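Mukska 소형 커넥터 바이스
제조: Brarnero
품번: 2,918
분류: 작업대용 고정구 / 케이블 작업

제품 소개

Mukska는 USB 커넥터처럼 작은 부품을 작업대 위에서 잡아 두기 위한 소형 바이스입니다. 큰 바이스를 쓰면 플라스틱 하우징이 눌려서 자국이 남는 경우가 많습니다. 그런 불편에 대한 문의를 여러 번 받았고, 그래서 저희는 손가락으로 돌리는 작은 나사식 바이스를 준비하였습니다.

본체는 밝은 색의 블록 세 개로 되어 있습니다. 검은색 원형 노브를 돌리면 나사봉이 움직이고, 가운데 블록이 오른쪽 블록 쪽으로 이동합니다. 부품은 이 두 블록 사이에 들어갑니다. 노브 옆에는 육각 너트가 하나 있습니다. 이 너트는 출고할 때 위치를 맞추어 두었으니 처음에는 만지지 않으시는 것이 좋습니다.

커넥터를 세워서 물리는 방법

1. 노브를 왼쪽으로 돌려서 커넥터의 두께보다 조금 넓게 벌립니다.
2. 커넥터를 세로로 세우고, 케이블이 작업자 쪽으로 오도록 놓습니다.
3. 하우징의 넓은 부분을 블록 사이에 맞춥니다. 케이블 쪽의 가는 목 부분은 물리지 않습니다.
4. 손가락 힘으로만 조입니다. 플라이어나 렌치는 사용하지 마십시오.
5. 케이블을 가볍게 움직여 보고, 커넥터가 같이 돌아가면 노브를 조금 더 조입니다.

분리할 때에는 한 손으로 커넥터를 잡고 노브를 천천히 풀어 주십시오. 케이블만 당겨서 빼면 목 부분에 무리가 갑니다.
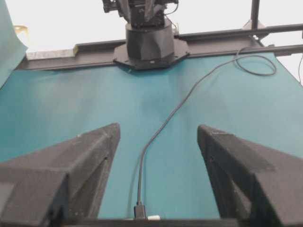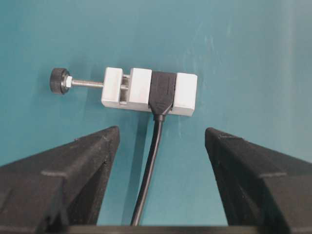
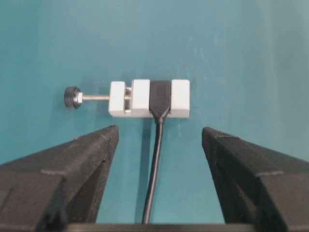

청록색 작업면 위의 검은색 케이블. 둘째와 셋째 사진은 커넥터를 바이스에 물린 상태.

어떤 작업에 쓰는가

- 커넥터 외관의 확인과 청소
- 라벨 부착, 케이블에 번호 표시
- 하우징 틈에 접착제를 바른 뒤 굳을 때까지 고정
- 같은 케이블을 여러 개 차례로 점검하는 작업

톱질, 드릴 작업, 망치를 쓰는 작업에는 맞지 않습니다. 납땜에 쓰실 경우에는 인두가 블록에 닿지 않도록 주의하여 주십시오. 블록에 열 자국이 생긴 제품은 교환이 어렵습니다.

사양

무게: 296 g
최대 벌림 폭: 38 mm
블록: 무광, 모서리를 둥글게 처리
노브: 검은색, 원형
나사봉과 너트: 은색 금속
보증: 구입일부터 3년

구성품

바이스 본체 1개, 한국어 설명서 1부. 케이블과 커넥터는 포함되지 않습니다.

함께 쓰는 제품

Prernia 작업 매트: 표면이 매끄러운 매트입니다. 작은 나사가 떨어져도 찾기가 쉬운 단색이며, 먼지는 마른 천으로 닦으시면 됩니다.
Løken 케이블 클립: 길이가 긴 케이블을 작업대 뒤쪽으로 정리할 때 사용합니다. 케이블의 무게가 커넥터를 당기는 경우에 같이 쓰시면 편합니다.

관리

나사봉에 먼지가 쌓이면 노브가 뻑뻑하게 느껴집니다. 부드러운 솔로 털어 내고, 기계용 기름을 한 방울만 바르십시오. 기름이 블록의 안쪽 면에 묻으면 부품이 미끄러지므로 바로 닦아 주십시오. 오래 쓰지 않으실 때에는 블록을 조금 벌린 상태로 보관합니다.

자주 받는 질문

바이스를 작업대에 나사로 고정할 수 있습니까?
바닥에 나사 구멍이 없습니다. 얇은 양면테이프를 사용하시는 고객이 계십니다.

왼손으로도 쓸 수 있습니까?
가능합니다. 본체를 반대 방향으로 돌려서 노브가 오른쪽에 오게 놓으시면 됩니다.

너트를 풀어 버렸습니다. 어떻게 합니까?
노브 쪽으로 다시 끝까지 돌린 다음, 노브가 부드럽게 도는지 확인하십시오. 그래도 움직임이 이상하면 품번을 적어서 문의란에 남겨 주십시오.

페이지 수정일: 2025년 8월 4일 월요일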